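Home Tips Kitchen Workshop Storage Contact

15 December 2024
By Liam Stockdale

Using open bins on the workbench

A plain open bin with tall sides is one of the most useful things you can keep on a bench. It stops small parts rolling off, and the whole job can be lifted out of the way when you need the space.

Pick a rectangular one. Round tubs waste room and never sit well against a wall. Sides that slope outwards are easier to get a hand into, and bins of that shape will usually stack inside each other when they are empty. Grey is a good colour for screws and brass fittings. Black bins hide everything.

Set the bin down flat on the table, well back from the edge, and leave a hand's width on each side.
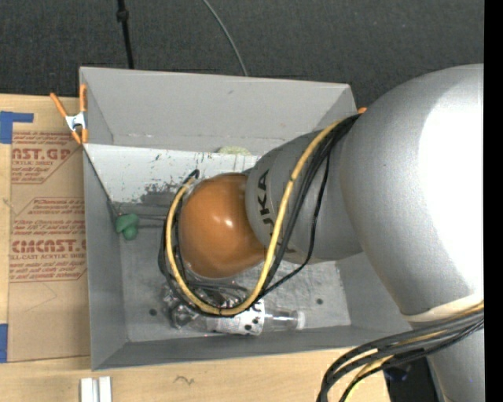

Keep one job to a bin. If you are halfway through sharpening a set of Narex chisels, the chisels stay in that bin until they are done, and the hinges for the cupboard door go in another. I have 4 in use most of the time and 2 spare under the bench.

Don't fill them to the top. Half full is enough for anything made of metal, as a full one is hard to lift and the base will start to bow.

Cables and leads near the bench want tying up. A loose loop catches on the corner of a bin and pulls the lot on to the floor. Use a reusable tie and leave some slack so the lead can still move.

To clean a bin, tip out the dust and wipe it with warm water and a drop of washing-up liquid. Dry it before any tools go back in. Old glue usually lifts with a plastic scraper. Oil takes two goes.

I last cleared mine out in September and found a tape measure I had already replaced.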